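Besuch bei Domico in Clurnbridge, 5. Februar 2019

Die Halle von Domico liegt hinter dem Güterbahnhof, der Eingang ist schlecht ausgeschildert. Unsere Gruppe kam mit dem Bus aus Retside und war gegen zehn am Empfang. Nach der Sicherheitsbelehrung ging es direkt in den ersten Stock, wo die Beispiele für das Lernsystem Tapsell aufgenommen werden.

Gearbeitet wird mit Alltagsgegenständen: Geschirr, Dosen, nachgebildete Lebensmittel. Ein Durchgang besteht aus einer kurzen Aufgabe, etwa etwas greifen und auf einen Teller legen. Die Bilder vom Kopf und vom Handgelenk werden zusammen mit den Gelenkdaten gespeichert. Seit August sind so 1.664 Durchgänge entstanden, 686 davon mit beiden Händen. Ziel für dieses Jahr sind 3.000.

Durchgänge mit Fehlern werden nicht gelöscht – sie bekommen eine eigene Kennzeichnung und werden später getrennt ausgewertet. 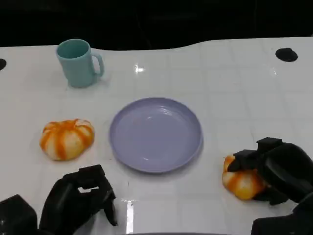

Schwarze Roboterhände, ein fliederfarbener Teller und etwas Orangefarbenes zum Greifen.

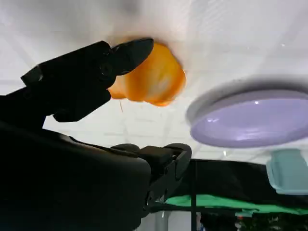 Im Anschluss gab es eine Fragerunde. Die meisten Fragen galten der Beschriftung der Daten, die noch von Hand erfolgt. Ein Datensatz mit 600 geprüften Durchgängen soll an Hochschulen abgegeben werden, die Bedingungen stehen noch nicht fest. Rückfahrt war um halb drei.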